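Resources > Software Reviews > Grasp Planning

Review: Fernuna Grasp Planner, Release 3

Published May 11, 2018, by the Kordestani Institute, Applied Handling Section

Fernuna is a grasp planning package sold by Stustunlow for two-finger grippers with a wrist camera. It takes a picture, proposes places to grip, ranks them, and passes the best one to the arm controller. The Institute tested the package over 700 grasp attempts on household goods, chiefly cans, at its Kivville laboratory.

Installation was completed without difficulty. The settings file is plain text and well commented, although the section on camera calibration still refers to menu items that were removed in the previous release. Users moving from Release 2 should expect to repeat the calibration in full – old files load without a warning and place the fingers off center.

The planner performs well on round objects lying on their sides. It finds the long axis of a can reliably and closes across the body. Shiny metal ends remain the harder case. Bright rings and highlights can be read as separate edges, and the confidence score then moves up and down between one camera update and the next. Raising the smoothing value to 300 milliseconds steadied the score, at the cost of a slower approach.
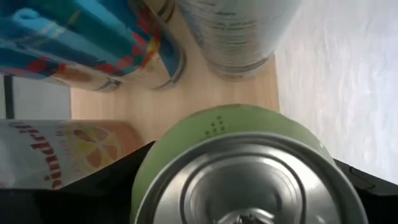

Stustunlow, replying to a draft of this review, stated that the smoothing value was never meant to be raised so far, and that the preferred remedy is to turn on the reflection mask, which is off by default. The company added that the mask will be on by default in the October update.

The Institute repeated part of the test with the mask turned on. The score was steadier and the approach kept its normal speed. The mask did, however, discard some sound grasps close to the rim. Users who handle short containers should compare both settings before choosing one.

The control side of the package is less mature. Finger force is set once for each job and cannot be tied to the object class, so a job that mixes thin and rigid containers must be run at the lower force. The log records the chosen grasp but omits those that were rejected, and this makes a poor choice difficult to trace. The replay viewer is clear and responsive, and staff used it daily.

Fernuna is recommended for laboratories that already have a calibrated wrist camera and handle mostly regular shapes. Sites with mixed goods are advised to wait for force settings by class – the supplier lists these as planned but has given no date.

Contact the Reviews Desk | © 2018 Kordestani Institute | Back to top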